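공방 노트 > 작업대 관리 > 시연 데이터 수집

로봇 팔로 물건 집기 시연을 모을 때의 작업대 정리 요령

학습용 시연은 한 번에 많이 모으는 것보다 조건을 일정하게 유지하면서 모으는 편이 관리하기 쉽다. 아래는 집 공방에서 Reren 작업을 하며 정리한 항목이다.

전원부터 본다. 어댑터와 허브는 작업 구역 바깥의 상판에 모으고, 물건을 놓는 면에는 되도록 케이블을 내리지 않는다. 내려와야 하는 선은 팔의 이동 범위를 피해 한쪽으로 돌린다. 어댑터가 두 개 이상이면 라벨을 같은 위치에 붙인다. 표시등이 보이는 방향으로 두면 녹화 전 점검이 빠르다.

손목 카메라의 시야는 그리퍼를 벌린 상태에서 확인한다. 양쪽 손가락 끝과 대상물이 함께 들어와야 한다. 팔 본체가 한쪽을 가리는 자세라면 대상물을 반대쪽으로 옮긴다.
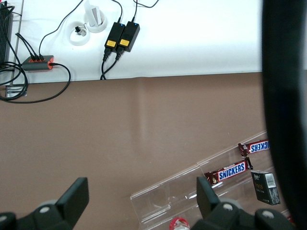 손목 카메라 화면. 투명 아크릴 트레이와 스니커즈, 뒤쪽 흰 상판의 전원부.

투명 트레이는 가장자리 반사 때문에 조명 영향을 크게 받는다. 조명 위치를 정한 뒤에는 한 묶음이 끝날 때까지 바꾸지 않는다. 트레이 벽 너머로 포장지 글자가 뒤집혀 보이는 배치도 일부 포함한다. 정면 배치만 모으면 실제 사용 때 실패가 늘어난다.

시연 100회를 한 묶음으로 하고, 5회마다 트레이 각도를 바꾼다. 물건 위치는 9개 지점을 미리 정해 돌려 쓴다. 지점 표시는 테이프로 하지 말 것. 모델이 테이프를 단서로 삼는다. 좌표는 종이에 따로 적는다.

실패한 시연은 지우지 않고 별도 폴더에 둔다. 조작자가 망설인 구간이 2초를 넘으면 다시 찍는다. 초콜릿 바는 포장이 구겨지면 잡히는 폭이 달라지므로 묶음이 바뀔 때 새것으로 교체한다. 파일 이름에는 묶음 번호와 트레이 각도를 넣는다.

상판은 마른 천으로 닦는다. 세정제 얼룩은 광택면에서 반사 무늬로 남는다.

댓글

납땜초보: 트레이 바닥에 미끄럼 방지 패드를 깔아도 되나요?
└ 글쓴이: 됩니다. 다만 깔기 전 데이터와 섞지 말고 묶음을 나누세요.

oda_bench: 각도를 5회마다 바꾸면 손이 너무 갑니다. 저는 10월부터 회전판을 쓰는데 시간이 꽤 줄었습니다.

서랍정리중: 실패 폴더도 원인별로 나누시나요? 저는 놓침과 충돌만 구분합니다.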